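Chapter 7
Folding and Storing Household Linen

Linen takes up more room than most people expect. A family home may hold 200 separate pieces once towels, bedding and tea towels are put together, and most of them are washed, folded and put away again many times a year. This chapter deals with the work that comes between the clothes line and the cupboard.

We begin with the folding surface. It should be flat, clean and large enough to take the item opened out. A kitchen or dining table will do for anything up to the size of a bath towel. Run a hand over the top first — crumbs and sticky patches pass straight to the cloth. 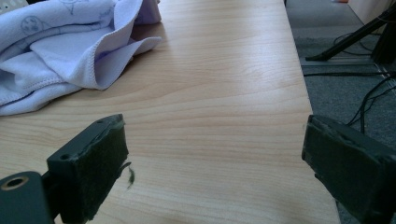 Figure 7.1 A bunched lilac cloth on a wooden table. The stitched hem shows along the folded border.

Before folding, find a hem. A hemmed edge is firmer than the cloth inside it and gives a straight line to work from. Take hold of two neighbouring corners, lift, and let the rest hang. Lay the item down with the hem level with the table edge and smooth it outwards from the middle. Printed cloths are usually folded with the pattern outside, so that they can be told apart on the shelf.

Section 7.1 covers small cloths and towels. Section 7.2 moves on to sheets, and Section 7.3 to the Midcombe shelf plan, in which each shelf holds 3 stacks.

Words to learn in this chapter: hem, selvedge, nap, stack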